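Handgreifer-Set Drullora mit Regelheft, getestet im Textillager

Wir haben das Set seit Juni im Einsatz. Es besteht aus zwei Handgreifern mit Weitwinkelkamera, einer Ladeschale, einem Satz Ersatzbacken und einem gedruckten Regelheft. Hersteller ist Feltimura, bestellt haben wir über den Händler Hultgate. Bezahlt haben wir 1.683 Euro. Diese Besprechung befasst sich vor allem mit dem Regelheft. Die Hardware ist solide und in anderen Berichten schon ausführlich behandelt worden.

## Was das Regelheft will

Das Heft ist eine Hausnorm des Herstellers. Es beruft sich auf keine amtliche Vorschrift, und wer eine Risikobeurteilung für einen Roboterarbeitsplatz braucht, muss sie trotzdem selbst machen. Geregelt wird, wie Aufnahmen mit dem Handgreifer entstehen sollen, damit sie später zum Anlernen eines Arms taugen: Arbeitsfläche, Licht, Führung der Hand, Benennung der Durchgänge, Umgang mit Fehlversuchen.

Der Text ist knapp und meistens klar. Muss-Regeln sind fett gedruckt, Empfehlungen stehen in normaler Schrift. Die Übersetzung ins Deutsche ist ordentlich, nur im Kapitel über die Kalibrierung wechseln die Begriffe. Dort heißt dasselbe Teil einmal »Backe« und zwei Seiten weiter »Finger«.

## Regeln zur Arbeitsfläche

Das Heft verlangt, dass vor jeder Serie alles vom Tisch kommt, was nicht zur Aufgabe gehört. Kabel sollen gebündelt und außerhalb des Greifwegs liegen. Bei weichen Teilen wie Taschen, Jacken und Stoffbahnen gilt zusätzlich, dass Gurte und Schnüre nicht frei herabhängen dürfen.

An einem normalen Arbeitsplatz ist das schwer einzuhalten. Auf dem cremefarbenen Tisch liegen kleine schwarze und graue Sachen, Schachteln, Geräte und Kabel dicht beieinander. Vor der Kamera wölbt sich weinroter Stoff, darüber liegen eine rosa Lage und ein orangefarbenes Band, und links hängt ein schwarzer Gurt in Schlaufen herunter. Streng nach Heft müsste man so einen Platz vor dem Start umräumen.

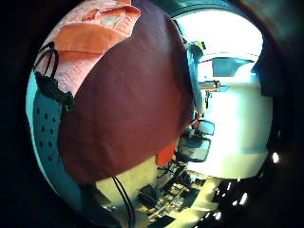
## Regeln zum Licht

Gefordert wird gleichmäßiges Licht ohne überstrahlte Flächen. Helle Wände hinter dem Objekt sollen vermieden oder abgehängt werden. Die weiße Wand ist auf der Aufnahme weitgehend ausgebrannt, der dunkle Stoff davor bleibt aber gut lesbar, auch die feinen Falten. Ob das für eine Serie reicht, sagt das Heft nicht. Ein Grenzwert fehlt, ebenso ein Vergleichsbild. Das ist die größte Lücke im ganzen Kapitel.

Jianhua Shi, der bei uns die Aufnahmen prüft, hat sich deshalb eine eigene Regel geschrieben: Sind Kante und Falten des gegriffenen Teils durchgehend zu erkennen, bleibt der Durchgang drin. Die Wand ist ihm egal.

## Protokoll und Fehlversuche

Dieser Teil ist der beste. Fehlversuche werden gekennzeichnet und aufgehoben, Löschen ist untersagt. Jede Serie endet spätestens nach 200 Durchgängen, danach sind die Backen zu reinigen und die Kamera neu zu prüfen. Wir haben bisher 675 Durchgänge protokolliert und uns an die Grenze gehalten. Die Vorlage für das Protokoll passt auf eine Seite und lässt sich von Hand ausfüllen.

Unpraktisch ist das vorgegebene Namensschema. Es sieht kein Feld für das Material vor, und bei Textilien braucht man das ständig. Tsung-han Kwan hat beim Hersteller nachgefragt und die Auskunft bekommen, ein Zusatz am Ende des Namens sei erlaubt. Im Heft steht davon nichts.

## Bewertung

- Verständlichkeit: gut
- Arbeitsfläche: streng, im Alltag nur teilweise umsetzbar
- Licht: zu ungenau
- Protokoll: sehr gut
- Preis: angemessen, das Heft allein ist leider nicht erhältlich

Für Betriebe, die noch keine eigenen Aufnahmeregeln haben, kann ich das Set empfehlen. Wer schon welche hat, sollte das Protokollkapitel übernehmen und beim Licht bei den eigenen Vorgaben bleiben. Laut Hultgate ist eine zweite Auflage des Hefts in Arbeit, einen Termin gibt es noch nicht.

Stand: 11. September 2021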